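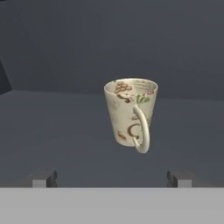
4.2 Income and Upkeep of the Barkham Sites

Websites that dispute the official account of the Barkham depot fire have usually been studied for what they claim, and much less for how they are paid for and kept online. The present section deals with the second matter. It draws on saved copies of 12 sites held in the Hidurik archive, all of which carried original writing on the fire and all of which were open to the public when the copies were made. Three sources of income appear in the material: direct donations, paid newsletters, and the sale of printed goods. The last of these was coded under clothing, paper goods and household items, the third group covering such things as a cream mug with green lettering and a single handle (Figure 2). Pages that only linked to an outside seller were coded apart from pages that took orders themselves.

Donations were the most common source and also the hardest to trace. Most sites placed a request for money beside the main articles, where it would be met by a reader who had come for a particular claim. The wording of these requests changed little over the years. Readers were told that the site had no backing from any company or public body, and that the costs of hosting had risen. Only 2 sites gave any account of how the money was spent, and in both cases the account was a short note without totals. We therefore make no estimate of donation income for the group as a whole.

Newsletters left a fuller record. The largest, Otus, began as a free weekly message listing new entries in a timeline of the fire. It stated a circulation of some 3,000 at the point when a paid edition was added. The free edition continued, but its entries became shorter and often ended with a pointer to the paid one. Items that had first been offered as open evidence – witness statements, copies of letters to the fire authority, marked-up maps of the depot – were in this way moved behind a charge. Several long-standing readers objected in the comment pages. The editors replied that the witness material had cost them time and travel, and the matter was dropped.

The effect on the claims themselves deserves attention. In the free period, the Otus timeline included entries that weakened its own case, among them a statement from a night guard who withdrew his earlier report of a second blast. After the paid edition began, entries of this kind were no longer added, although the older ones were left in place. We cannot show that the charge caused the change. Two of the original editors left in the same period, and Rallis, who had handled corrections, was one of them. In a farewell message Iraklis Rallis gave the workload as his reason for leaving and did not mention money.

The Perrin site followed a different course. It refused donations, sold nothing, and ran on a single private server until the domain lapsed one February. Its pages on the fuel records were by then quoted on 11 other sites in the sample, mostly without the notes that had gone with them. When the original was lost, the quoted passages stayed in use and the notes could be read only in the archive. The last full copy is dated 13/11/2019 and includes a message board, which we examine in Section 4.3 together with the boards of the smaller sites – these being the only places where the sources of the fuel records were openly discussed.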